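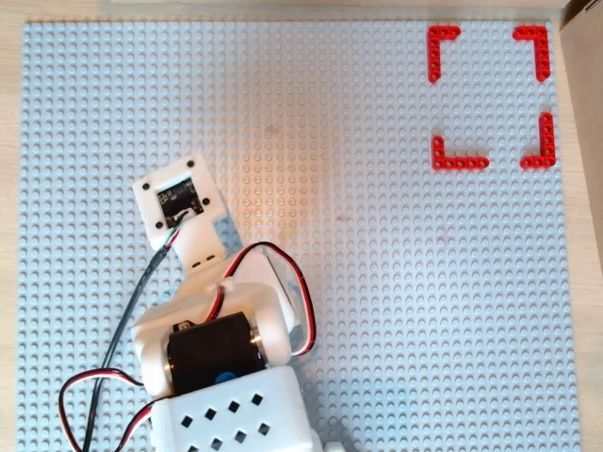
Reporting on Courts and Police: Handout 2
When the reporter becomes the story

Welcome back, everyone. Last week we looked at how a charge gets from a police notice to a headline. This week is my favourite of the whole course, and I hope it will be one of yours too! We're looking at what happens when the person named in the court papers is somebody the public already knows from the screen, and in particular somebody who made their name by reporting on other people's wrongdoing.

Please read this before the seminar on Friday 1st October and bring your marked-up copy of the Dasmont bundle.

The words you must get right

Almost every mistake I see in student copy comes down to one of these.

Warrant. A written order from a court or magistrate. It may be for an arrest, a search, or simply to bring someone before the court because they missed a date. These are wildly different things for a reader, so say which one you mean.

Summons. A demand to turn up at court on a given day. Being summonsed is a long way from being arrested, and a headline writer in a hurry will happily blur the two.

Charge. A formal accusation. Before it, a person may have been questioned or arrested and nothing more. After it, proceedings are active and you need to be very careful about anything that could prejudice a jury.

Failure to appear. Often the dullest item in the file and the loudest in the paper. A witness can fail to appear. So can someone whose letter went to an old address.

"Wanted". Not a legal term at all. If you use it, the very next sentence should say by whom and for what.

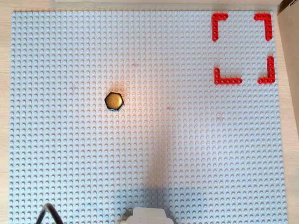
Fig. 1. Baseplate with four red corner pieces.

Case for discussion: the Dasmont papers

You'll remember the set-up from the reader. Normunds Org presented a consumer programme called Orerar, in which he turned up on the doorsteps of rogue traders with a crew behind him. The show was made by Danedix. One of the traders, a firm called Pichler, brought a claim over an episode shown in January, and the court in Dasmont ordered Org to hand over his unused footage and attend a hearing. He didn't attend. The court issued a warrant, and within the hour the first story was up: "TV doorstepper now on the run".

Now, look at how much is wrong with that! He wasn't on the run. He hadn't been charged with anything. The matter was a civil claim in which he wasn't even the defendant (Danedix was). The warrant was withdrawn the next morning when his solicitor rang the court. The first story was shared 1547 times and the follow-up 70 times, and I'd like you to keep those two figures in your heads for the rest of term.

The Dasmont bundle runs to 421 pages. You don't need all of it. Read the order, the warrant, the clerk's note and the two published stories side by side, and mark every place where the published wording goes further than the court's.

Fame as a reason to publish

Is it news at all? I think it is, and I'd defend running it. A person who asks others to answer for themselves on camera can fairly be asked to answer a court order. But fame explains why readers care, and that's all it does. It doesn't make a missed hearing more serious, and it doesn't lower the standard of proof you need before you write.

The irony is the other great temptation. "The hunter hunted" practically writes itself, and once it's in your head every fact starts to bend towards it. My advice is to write the straight version first, all the way to the end, and then see whether the irony adds anything.

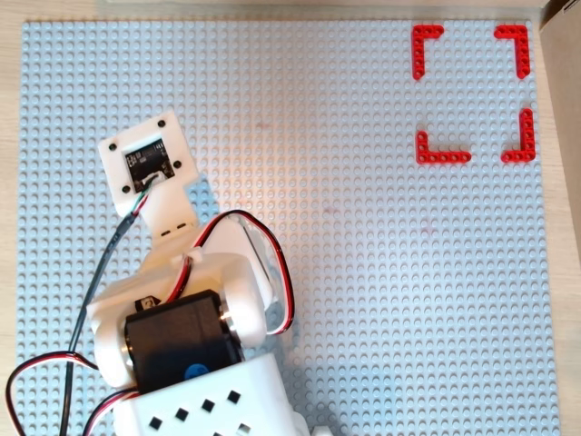 Khôi Bạch: I'd go further than the handout does. The irony is what made the Dasmont story spread, so if you leave it in the headline you've chosen it over the facts, however careful the body text is. Most people only ever read the headline.

I've left that remark in from last year's seminar as it started a wonderful row, and I'd love another one. Come ready to agree or disagree with it, using the Dasmont headlines as your evidence.

Asking for comment

Always ask, and always say in the copy that you asked. Give a real deadline. Org's solicitor was emailed at 11.19 and the story went live at 11.30, which gave him eleven minutes to see the message, reach his client and reply. "Did not respond to a request for comment" was true, and very unfair.
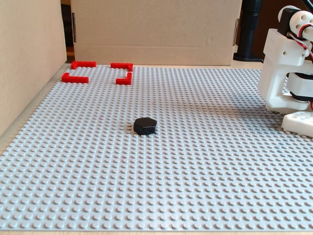
Fig. 2. The red corner pieces towards the back left of the plate.

For the seminar

Rewrite the first Dasmont story in 250 words, using only what the court papers say.

Write three headlines for it, none containing "wanted", "run" or "hunt".

Draft the email you would have sent to Org's solicitor, with your deadline.

Further reading is on the course page under Week 2. The clerk's note is short and rather funny, so do start there.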